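Home | Forums | Kitchen & Table | New Posts | Search
Print this thread | E-mail this thread

Those little woven plastic baskets - worth it for eggs?

ramiro_pastor
My sister swears by the oval Danzer baskets and wants me to switch from a plain bowl. I don't get it. They're plastic, the weave traps crumbs, and the loopy rim looks made to snag a sleeve.

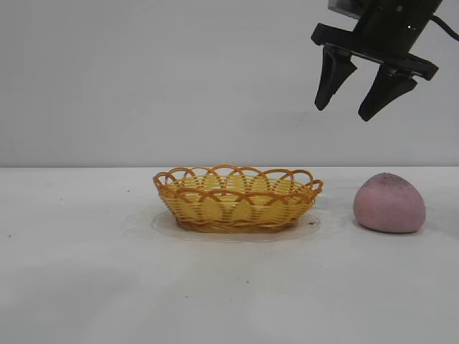 And they want 11 dollars for one. A bowl rinses clean in five seconds. Convince me.

Aitana Soler
The rim is the good part. It keeps an egg from rolling off the table, and air gets through the sides.

ramiro_pastor
Air for what? It's an egg. I've kept them in a bowl since May and lost none. 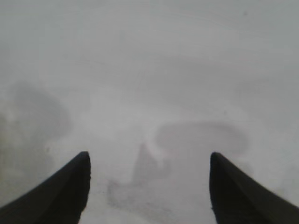 Unai Sepúlveda: I'm with Ramiro. Mine from Dundum went brown at the bottom within a year and no brush got it out. Fine for bread, maybe.

Aitana Soler
You ran yours through the dishwasher, Unai. You said so in the other thread.

Unai Sepúlveda
Once! And a basket that can't take one wash isn't much of a basket.

VFigueroa
I only put mine out for painted eggs. One pink egg in a yellow basket looks nice - that's all I ask of it.

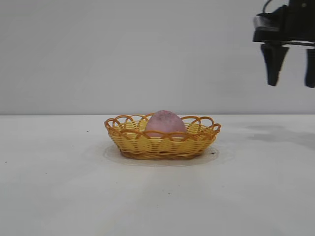
CLEANING & CARE
(2 posts moved here from Kitchen & Table)

ezequiel_c
Does vinegar hurt the plastic strands?

VFigueroa
Weak vinegar and warm water has been fine on mine. Go between the bands with an old toothbrush and let it dry upside down. 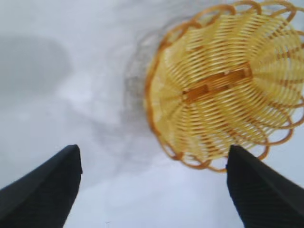 ezequiel_c
And do the loops stay up after that?

VFigueroa
Mine have, but I don't stack anything on them.

ramiro_pastor
So it needs its own toothbrush. Keeping the bowl.

Print this thread | E-mail this thread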